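Getting a condo ready for viewings: my kitchen and bathroom tips

I've been showing apartments in Wikville for years now, and the same little jobs come up every single time. Do them before the agent rings the bell!

Start with the grout. Baking soda, a drop of dish soap and an old toothbrush, left on for 4 minutes (I set the oven timer), then wiped off with a damp rag. My colleague Gaétan Dhillon swears by vinegar, but please keep it away from marble or any other natural stone.

Wood cabinet doors get a barely damp cloth, always along the grain, and then a dry one. 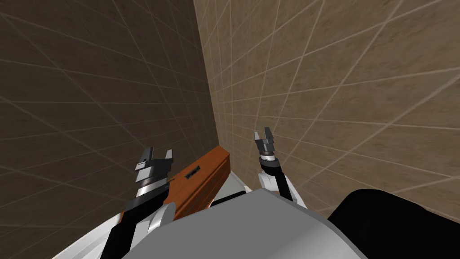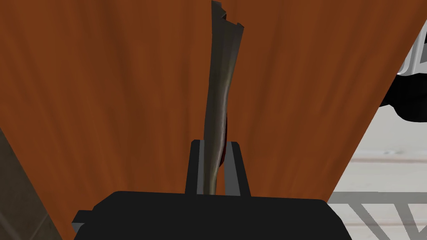
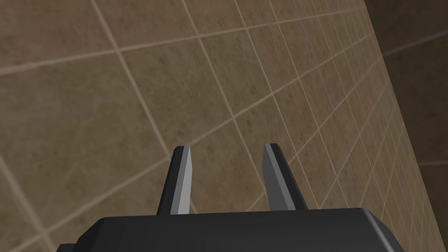

Next, the hinges. Most squeaks go away with a quarter turn of the screwdriver, and if a screw just spins, pack the hole with a toothpick and wood glue and let it set overnight. I did a whole unit in the Meireles building that way last July and spent less than I usually do on lunch.

Set the thermostat to 72 before people arrive, empty the trash, and run half a lemon through the disposal. Oh, and check the bulb in the range hood, I always forget that one.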